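Tile sleeping mat

A tile sleeping mat is a summer bed covering made of small rectangular pieces joined edge to edge in rows. It is laid over a sheet or directly on a mattress and gives a firm, smooth surface with little contact between the sleeper and the bedding beneath. The usual material is bamboo, though similar mats are sold in other materials.

Construction

The tiles are cut from split culm, planed, rounded at the corners and drilled through their length. Cord or elastic thread passes through the holes and holds each row to the next, leaving a thin seam on every side. The seams let the mat bend in both directions, so it can follow a soft mattress or be rolled for storage. Color ranges from pale tan to a darker gold - heat treatment deepens the shade.

In the Getura grading, tiles are sorted by length into two classes, 16 and 17, before threading. Mixed classes produce rows that drift out of line. Pattern 2067, made by Jotmont, uses class 17 only and has a cloth binding on all four edges.

Use on the bed

A mat may cover the full bed or only part of it. Partial covering leaves the printed sheet exposed at one end, where pillows or clothing are placed. A small fan is often used with the mat in hot weather.

Use as a folding surface

The firm surface also serves for folding laundry. A T-shirt can be flattened on the tiles without sinking into the mattress, and the rows give a straight line against which a hem can be set. Folded garments are stacked toward one edge to keep the working area free.

Tile mat on a bed, and a navy T-shirt folded on the tiles
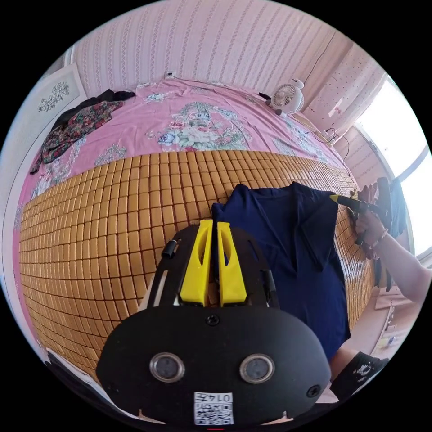
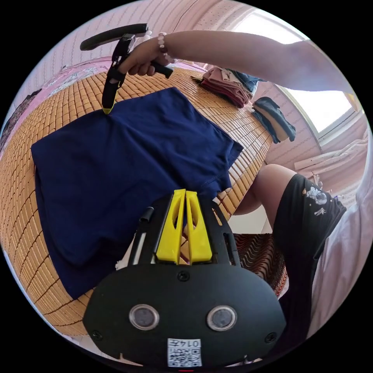 Care

The surface is wiped with a damp cloth along the rows and dried in shade. Direct sun over long periods makes the tiles brittle. Krasniqi-type cord is replaced when it no longer returns to length after stretching. For winter the mat is rolled with the tile face outward and kept in a dry place.

See also

Rush mat
Bed sheet
Summer bedding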